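How to Clean and Set Up a White Dressing Table with a Carved Mirror

By Hannelore Trummer
Updated Feb 25, 2022

White dressing tables show everything: powder, hairspray, the ring from a wet glass. Carved mirror frames are worse, as dust settles into the scrollwork and goes grey. This guide covers a full clean and a simple way of putting things back afterwards. Allow an hour the first time.

What you need

Two microfibre cloths
A soft paintbrush, 25 mm or narrower
Cotton buds
Dish soap and warm water
White vinegar
A small divided container
Clear plastic bags for sorting

Step 1: Clear the top

Take everything off, including the things you use every day. Put it all on a towel on the bed. Empty the drawer as well, then check the back corners for bobby pins. Wipe the inside with a barely damp cloth and leave it open to air while you do the rest.

Step 2: Dust the frame dry

Start with the paintbrush and no water. Work from the top of the mirror down and follow the direction of the carving. Roses and leaves need the bristles pushed in between the petals. On scrolls, run the brush along the groove and flick the dust outward.
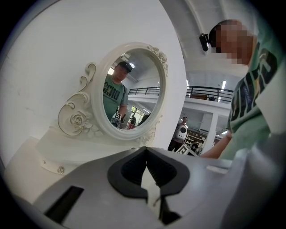
Carved roses and gold-trimmed scrollwork on an oval mirror frame.

Go lightly over any gold edging. Painted trim can rub off, and vinegar or spray cleaner will dull it. If a spot is sticky, use a cotton bud dipped in soapy water and squeezed out, then dry it straight away with a clean one.

Step 3: Clean the glass

Mix one part vinegar with four parts water. Spray the cloth and never the mirror. Liquid that runs down behind the frame gets to the backing and leaves black spots that can't be fixed. Wipe side to side, then buff with the dry cloth. Finish the edge where glass meets frame with a cotton bud.

Step 4: Wash the top and the knobs

Use a few drops of dish soap in warm water. Wring the cloth out well and wipe the top in long strokes, then do the front edge and the drawer front. Makeup stains usually lift if you lay the damp cloth over them for a minute. Skip abrasive creams, which scratch a glossy finish.

Small metal knobs collect hand cream around the base. Clean behind them with a cotton bud. If one turns when you pull it, tighten the screw from inside the drawer.

Step 5: Sort the small things

Lay out a few clear bags and sort by colour or type: hair ties, beads, lids, sample pots. Bags you can see through save opening each one later. Anything dried up or missing its other half goes in the bin. 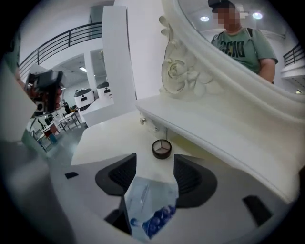 Only daily items go back on the top. A round container with sections does well for these, and mine holds rings, hair elastics and earrings without any of them getting mixed up. Stand it where you can reach it sitting down, away from the front edge. Everything else goes into the drawer, still bagged, with the bags upright.

Keeping it that way

Brush the frame every couple of weeks and wipe the top whenever you see powder. I do the drawer once a year, in September.

If the white paint has yellowed near a window, cleaning won't bring it back. Mi-kyung So's guide to repainting small furniture covers primers and how long to wait between coats.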